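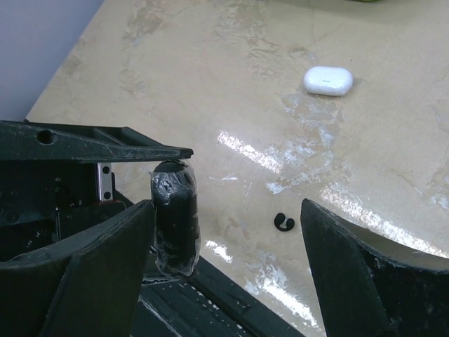
**Figure 4.** Beige marble countertop, kitchen 13. The veining is soft, in cream, tan and pale gray.

### 4.2 What people put down, and where

I went into this part of the study thinking the counter would be the boring bit. We had 90 households in Rarkthorpe signed up to talk about how they tidy their kitchens, and I was sure all the good stuff would be in the drawers. Then I read through the first batch of interviews with Vesna Vasić and we kept circling the same passages -- people talking about their worktops, often with a good deal of feeling.

The stone owners talked the most. Marble came up again and again as something you keep an eye on, and I mean that quite literally. People told us they bend down and look along it in the evening light. One woman said she wipes hers every time she walks past, whether or not she has cooked anything, and that her sister does the same with a laminate top that cost a tenth as much (so maybe it runs in the family and the stone has nothing to do with it).

Pattern mattered more than I expected. A pale, cloudy surface like the one in Figure 4 has a lot going on in it already, and several people with similar counters said crumbs just vanish. "I find them with my hand," is how one man put it. He sweeps his palm across the whole top before he gets the cloth out, and after that interview I started asking everybody about it. Plenty of them do it! The owners of plain dark counters mostly don't, and they seemed a little puzzled by the question.

We coded this as *checking by touch*, separate from wiping. Boris Petek argued for folding the two together and I can see why, as they often happen in one movement. I kept them apart in the end. In the diaries people wrote them down as different jobs, sometimes on different lines, and I didn't want to be cleverer than the diaries.

The other thing that came up was parking. By parking I mean setting an object on the counter with a plan to move it later: mail, keys, a jar that belongs on a high shelf. Our diary form, which we borrowed from the Nedelcu pilot and trimmed down, had a box for it, and that box filled up fast. Marble owners parked things too, but they were fussier about what went under them. Lemons got a board. Wine got a coaster, or a folded towel, or in one household a stack of old Christmas cards. Surachet Panyasiri coded the parking entries a second time without seeing my codes, and where we disagreed it was nearly always over whether a thing lived on the counter or was only visiting. A toaster can visit for years.

I should say that our stone group is small and leans toward people who like their kitchens, so I wouldn't hang too much on it. Josée Kennedy is running the same interviews in rented apartments this September, where the tenant didn't choose the counter, and I'm curious to see if the palm sweep turns up there as well. The drawers, which I was so sure about, are in Section 4.3.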